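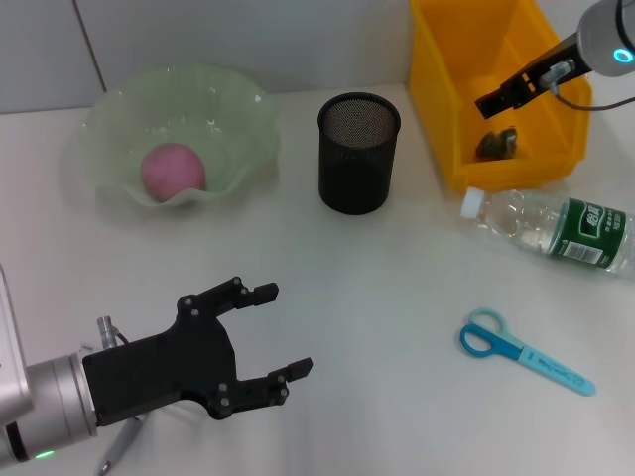
4. Descaling the Varma countertop water boiler

Descale the boiler when the SCALE lamp stays lit, or after every 200 fills in hard-water areas. Use Poresell powder or plain citric acid.

CAUTION: Do not use vinegar. It damages the tank seal and voids the guarantee.

4.1 Switch off at the wall and leave the tank to cool with the lid open.
4.2 Drain the tank through the front tap. Close the tap fully.
4.3 Dissolve one 100 g sachet in two litres of cold water and pour it in up to the lower mark.
4.4 Close the lid, switch on and hold RINSE until the lamp flashes. The cycle takes 17 minutes.
4.5 Drain, refill with fresh water and drain again. Do this twice.

Note: If the lamp is still lit after step 4.5, repeat from 4.3 with half a sachet. Do not run more than two cycles in one day.

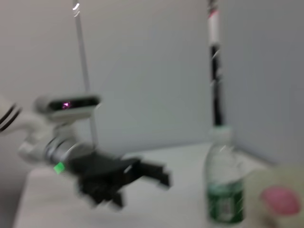

Stultbridge, September

Changes to this section. The fill limit in 4.3 now refers to the lower mark on all models. Earlier copies gave the upper mark, which applies only to the Coltus tank.

4.6 To reset the fill counter, hold RINSE and LOCK together until the display reads 0.
4.7 Replace the tap washer at 3,000 fills. See section 6 for the part number.

Section revised by Jong-dae Do. Checked by Zachary Thibodeau.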